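When the Robot Takes the Heavy Shelf: Automation in the Returns Room at Plorumel

Student project report, Work and Technology course
Submitted Fri 9 February

Why I picked this

I worked at Plorumel in August, in the returns room, and I liked it way more than I thought I would. Plorumel is a mail-order warehouse for small household stuff (think kitchen gadgets, tea, soap, phone chargers, a frankly huge number of candles), and the returns room is where everything people send back ends up. You open the parcel, figure out what it is, decide if it can be sold again, and put it in the right bin. That's the job.

While I was there, the company was getting ready to put in a robot arm at one of the sorting stations. Everybody had an opinion on it. When our instructor said we could choose any workplace for the project, I emailed my old supervisor that same evening and asked if I could come back, this time with a notebook instead of a box cutter. She said yes!

My question was pretty simple at first: what happens to the people when one part of the job goes to a machine? It got messier as I went along, so I'll try to tell it in the order I learned it.

How I did it

I visited the returns room on 10 different shifts and sat in on the two training sessions for the new station. I talked to people on breaks and after work, and I promised not to use any names, so everyone here is just "a sorter" or "a lead." I also spent an afternoon with the setup team from Stinduvo, the company that programs the arm. I had a short paper survey too, but only a few people handed it back, so I'm leaving it out and sticking to what people told me.

I should say that I'm not neutral. These were my coworkers, and I still owe one of them lunch.

The old way

Before the arm, each sorter did a parcel from start to finish. You opened it, checked it, scanned it, and then turned around and placed it in one of the bins on the wall behind you. The turning is what gets you. On a busy day a sorter handles 746 items (that's the number on the whiteboard, and people take it seriously), and each one used to mean a twist and a reach. The bottom row of bins was the worst. I was nineteen and my back hurt by the second week, and the woman next to me had been doing it for years.

But there was something nice about it as well. You had your own station and your own pace. People talked across the aisle the whole time. If you got a weird return, like a teapot with someone's grocery list still inside, you held it up so everybody could see.

The new way

Now the sorter opens, checks and scans, then sets the item on a flat tray. The tray slides under the arm, the arm picks the item up and puts it in the bin. The twisting is gone. There are two of these stations so far, both at the end of the room closest to the loading doors, and the rest of the room still works the old way.

The arm only takes boxed items up to a certain size. Anything soft or round or badly taped goes on a side cart, and a person deals with it by hand. I had pictured a machine that just did everything, so the side cart surprised me. At the end of a shift it can be really full, and emptying it has quietly become a job of its own. It wasn't in the original plan at all. One of the leads told me she now schedules a person for it every afternoon.

What changed for people

Backs and shoulders first. Every sorter I talked to who had worked at the new stations said they went home less sore. One said she had started swimming again. Another said his feet hurt more, because he stands in one spot now and doesn't turn, and he asked for a softer mat (he got it, after asking twice).

Pace was the big complaint. The old station waited for you. The new one sort of waits for you too, but there's a light on the tray that comes on when it's ready for the next item, and people told me they feel that light even when they aren't looking at it. A sorter called it "somebody standing there tapping their foot." The leads say there's no penalty for going slower, and I believe them, but I also saw people rush.

Then there's the talking. The guard around the arm is a clear panel, and with the panel and the hum you can't really chat with the person across from you anymore. Three people brought this up before I even asked. I think it matters more than it sounds like on paper - a lot of what I learned in August, I learned by overhearing it. New hires at those two stations don't get that.

And skills. Two sorters were trained as station minders, which means they clear jams, restart the arm and report bad picks to Stinduvo. They got a small raise and they seem proud of it. Others would like the same training and are waiting for the next round, and there's some grumbling about how the first two were chosen. Management told me the choice was based on shift times. The sorters I spoke with had mostly never heard that, so somebody should probably put it up on the board!

My afternoon with the setup team

This was my favorite part. I had assumed the arm was taught right there in the warehouse, with someone steering it around, but a lot of it happens on a computer first. The team builds a simple version of the arm and an item, and runs the same pick over and over with small changes. They told me they do 1,000 simulated picks for each new kind of box before they let the real arm try it. The program they use is called Reladska, and once I got past the menus it felt a bit like a very slow video game.

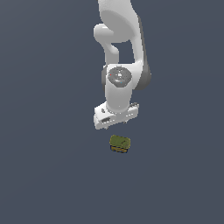
Figure 1. Simulated pick: the arm with its gripper open above a small box.

What I liked is that the people from the returns room have a say in this step. One of the station minders sends over a list each week of the items that cause trouble, and those are the ones that get simulated next. She knows which boxes have slippery lids and which ones pop open if you squeeze the long sides. A programmer told me that her list saves them days of guessing. I asked the minder whether she had ever seen the simulations, and she hadn't! So I told the programmer, and I'm hoping they'll invite her over.

It also made me think about what's missing from a simulation. There's a box and there's an arm. There's no line of parcels waiting, and no coworker with a question. I don't mean that as a criticism of the team, who were really generous with their time. Their job is to get the grip right. Someone else has to think about the room, and I'm not sure whose job that is at the moment.

Comparing with the other site

Plorumel has a smaller building in Wallin, with no arm and no plans for one. I went there once to compare. The room was louder and more cheerful, and the people were more tired by the end of the shift. They had heard about the arm and wanted to know two things from me: did anyone lose their job, and does it break a lot. I told them what I knew. No one in the returns room has been let go, though two people who left in the fall haven't been replaced. And yes, it stops fairly often, mostly for short jams.

I know one visit isn't much of a comparison. If I had another semester I'd go back to Wallin on a few different days, including a Monday, when the weekend parcels come in.

What I'd suggest

I was asked to include recommendations, so here are mine. Rotate people between the old and new stations during a shift, so that nobody gets stuck with only the tray or only the twisting. Count the side cart as real work on the whiteboard. Let sorters turn the ready light down or off. Post how the station minders get picked. And move the two stations so they face each other with the panels to the outside, which one of the sorters sketched for me on the back of a packing slip. I've attached her sketch at the end with her permission, and I gave a copy to the lead, who said she'd measure the floor.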